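September 2, 2019 – by the Tundum desk
1 min read

Open Day at Namari

1. The Hall

The visitors from Tully were admitted at 12, in groups of 28. The guide asked them to stand behind the tape and leave the console alone. Kikisik, she said, was a kitchen that existed only in software. It had been run 3000 times before anyone outside the firm saw it.

The inspector wrote down the number. He had a form to return by October, and its first line read: state the task.

"Clear one plate," said the guide.

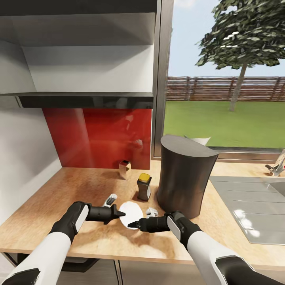
2. The Form

The inspector noted two arms, one plate, a red backsplash. Under "contact" he wrote: right gripper, edge of plate. Under "hazards" he wrote nothing, then added the glass jar.

"Who lives there?" asked a boy at the tape.

"It has no occupants," said the guide.

The boy looked at the lawn past the window – longer than he had looked at the arms. The inspector found a box marked "other" and wrote: mowed by whom. He initialed it and moved on to run 700.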